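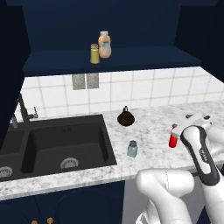

# Setting up a practice kitchen for a home arm

I put this together for the members at Ellbridge who have asked me, usually while one of us is holding a soldering iron, how to get a simulated kitchen going so they can try out pick-and-place before they let a real arm loose near a real sugar bowl. It took me most of March to get mine into decent shape, and a good part of that was spent fixing things I could have set up properly the first evening. So pull up a stool, this may run on a bit!

You'll need a computer that can manage a simple 3D scene, a model of your arm with its joint limits filled in, and Nepia, the little scene builder we keep on the shared drive. The model I use has a parallel gripper, and everything below assumes you have one too. If yours has suction or three fingers, the layout advice still holds but the grasp section won't.

## Build the room first

Start with the counter, and make it the height of the counter you really plan to use. I guessed at mine, and then every single move I had saved was wrong when I finally took a tape measure to it.

Put the sink in early. It's tempting to leave a plain slab and add the basin "later," but a sink takes away a big piece of your work surface, and a faucet with a tall arched spout is exactly the sort of thing an elbow likes to swing through. I have a double basin on the left and keep most of my handling to the right of it.

Next comes the upper cabinet. Leave it open while you're learning, with one shelf inside, and save doors for another month. Give the cabinet walls and the shelf proper collision shapes, and please check them with the collision view turned on. My shelf looked lovely and had nothing solid in it at all, so the arm passed straight through it for a whole evening while I congratulated myself on my path planning.

Colors matter more than I expected if you're going to use a virtual camera. Navy cabinets are handsome, but the inside of the upper one goes very dark toward the back. Add a soft light, or at least put something bright on the shelf. A yellow-green shaker and a peach-orange squeeze bottle stand out nicely in there.

## Choose your objects

Use 6 objects at most to begin with, and pick shapes that differ from each other. My current set has the shaker and squeeze bottle up on the shelf, then a salt shaker, a red cylindrical container and a dark brown bottle down at counter level. The brown bottle has a wide, bell-shaped base and a narrow neck, and I'd suggest leaving it toward the back as something to steer around until you've had some practice.

Stand the two shelf items close enough that one partly hides the other from the camera. Estíbaliz Tejada talked me into this one, and I grumbled, but it shows you very quickly whether your code can tell two neighbors apart.

## Teach the grasp

Begin with the red container, on the open counter:

1. Move the open gripper to a point above the container.
2. Tilt the hand to the angle you want and save that pose.
3. Lower slowly until the fingers are on either side of the cap end.
4. Close, then wait 2 seconds before you lift.
5. Raise it just clear of the marble and stop there.

Stay at that low height for a while. Have a look from the side and check that the fingers aren't sunk into the container, and that the container isn't creeping downward. If it creeps, raise the friction a little on the fingers before you touch the grip force. Turning up the force was always my first instinct, and all it did was make things shoot off into the sink.

Look at the rest of the arm as well. When the hand is reaching in from the right, the lower link can end up very near the front edge of the counter, and it's easy to miss when you're watching the fingertips.

## Let it repeat

Once a grasp holds, have Waria (our batch script, in the same folder) shift the container a little each time and run the whole thing again. I leave it going over supper. My last batch was 4,000 tries, which sounds grand, but a small batch will tell you plenty at first. Sort the misses by where the container was standing and you'll probably see them bunch up, often near the sink rim.

Trinidad Alcaraz has a copy of my scene with the shelf set lower, if your own cabinets hang that way. Ask before you save over it. The Kundley bench in the back room is the one to book when you're ready to try your poses on hardware, and do bring them at a quarter of the speed.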